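Avness 413 FM Broadcast Exciter

The Avness 413 is a low-power FM exciter for community and campus stations. It can run on its own into an antenna or drive an external amplifier. The unit takes up two rack spaces and is cooled by a single rear fan, replaceable without opening the case.

Output is adjustable from the front panel up to 10 watts. The stereo encoder is built in and accepts balanced analogue or digital audio. If the digital feed fails, the exciter switches to the analogue input after 5 seconds of silence. The delay can be changed in the setup menu.

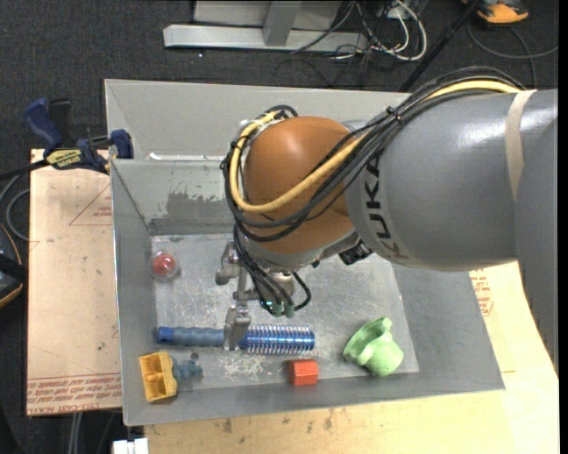 Four frequency presets can be stored, each with its own power level and pre-emphasis setting. Presets are locked behind a PIN – the factory PIN must be changed before the RF output will enable.

Remote control is by web browser or contact closure. The log records power, reflected power and audio loss, and can be exported as a text file for licence records. Firmware released in March added email alarms.

Supplied with: power cord, rack screws, printed manual
Optional: Restness low-pass filter, Kovalchuk rack slides
Warranty: 4 years, parts and labour

An operating licence is required in most areas. Check your permitted power and frequency before ordering.

Technical sales: Tshepo Du Plessis
Service and repairs: Tariq Bugti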